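Por Noémi Simon
11/6/21

Buscamos jugadores de prueba para una campaña de espada y brujería

¡Hola! Llevo casi dos años escribiendo Stusano, una ambientación de fantasía para jugar a rol en mesa (ciudades medio hundidas, reyes con mala conciencia, ladrones con peor conciencia todavía), y me ha llegado el momento de soltarla en manos ajenas. El manual va por las 228 páginas y mi grupo de siempre ya se lo sabe de memoria, así que no me sirven de nada, los pobres. Necesito gente que no me conozca y que me rompa las reglas sin piedad.
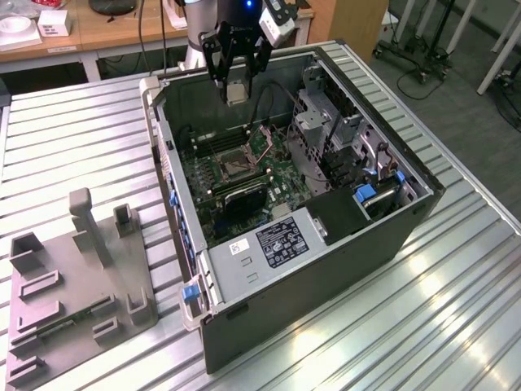 Qué vais a jugar

La campaña se llama La corona de Drerkard y son 11 sesiones, una por semana, de unas tres horas cada una. Empezáis como mercenarios sin cobrar a las puertas de una ciudad que acaba de perder a su reina, y a partir de ahí vosotros veréis. Habrá dos mesas: una la dirijo yo y la otra Bart Van Leeuwen, que es bastante más cruel que yo con las trampas. Els Smits ha dibujado los mapas y son una preciosidad, os lo digo ya.

A quién busco

Me da igual que llevéis media vida tirando dados o que no hayáis hecho una ficha nunca. De hecho me faltan novatos, sobre todo para el capítulo de magia, que tiene 291 hechizos y sospecho que sobran la mitad. Sí os pido tener dieciocho años cumplidos, avisar si faltáis y rellenar un cuestionario cortito después de cada partida (cinco preguntas, lo prometo).

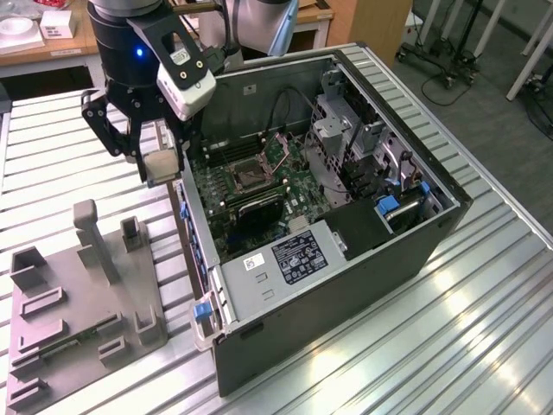
El cuestionario lo lee Benedek Juhász, que lleva la parte de reglas, así que podéis poner a caldo el sistema de combate con toda confianza. Lo que quiero saber es dónde os aburrís y en qué momento tenéis que parar a buscar algo en el manual.

No puedo pagaros, pero todo el que termine la campaña sale en los agradecimientos y recibe un ejemplar impreso. La tirada será de 500, numerados.

Empezamos en octubre, en la sala de arriba de la librería Bermúdez. Para apuntaros, dejadme una nota en el mostrador con vuestro nombre, un correo, las tardes que tenéis libres y el personaje que más os apetecería llevar. ¡Si es un bardo también os cojo!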